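**Come and work with us at Grurnska – Workshop Host, part time**

Grurnska is a community craft house in Condholm, and we're looking for one more person to help run our evening and weekend classes. If you like people, paper, glue and a bit of noise, please read on!
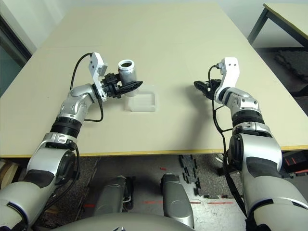 We opened with one bookbinding class and a borrowed kettle. Last year 896 people came through the door to learn bookbinding, block printing, basket making, mending and (our newest class, and already the loudest) beginner's accordion repair. Most of them had never done anything like it before, and a lot of them came back for a second course. We'd love to keep that going, and we need another pair of hands to do it well.

**What you'd be doing**

You'd be the person who makes an evening run. The teachers teach; you look after everything around them. On a normal shift you would:

- open up at 4:30 p.m. and set out the tools and materials for the class
- greet people as they arrive, check names and find an apron that fits
- help anyone who gets stuck while the teacher is busy at the other end of the room
- keep the tea and coffee going at the break
- put everything back, write up what's running low and lock up by 9:30 p.m.

Bookbinding nights are calm. Block printing nights are not – there is ink, and it travels. You'll get to know the regulars quickly, and a few of them will try to teach you things whether you asked or not. Every host gets a free place on one course each season, so you'll pick up plenty that way too.

**Who we're hoping to hear from**

You don't need a craft background. One of our current hosts came to us from a bus depot and another from a bakery. We do need someone who is friendly with strangers, good at keeping track of small things (needles, mostly) and comfortable being on their feet for a whole evening. You should be able to lift a box of paper with help. Experience with teenagers would be great for our Saturday printing club, and so would a second language.

**Hours and pay**

The job is 3 shifts a week, two evenings and one weekend daytime, with the rota set a month ahead. We pay $152 per shift, plus paid training before you start. We close for most of August, and hosts get two weeks of that as paid leave. The building is on the Peltell bus line, with step-free access from the Carbone Street side and a bike rack in the yard.

**How to apply**

Send us a page or so about yourself by the 31st of this month. A résumé is fine, a letter is fine, and a voice message is fine if writing isn't your thing. Tell us about something you've made, fixed or badly ruined, and which shifts you could work.

Jarlath Kinsella and Orla Brennan read every application, and everyone gets a reply. Interviews are a chat and a short trial shift, paid at the usual rate. If you'd like to visit before you apply, drop in during any class and ask for Orla. She'll show you around and answer whatever you want to ask about the work.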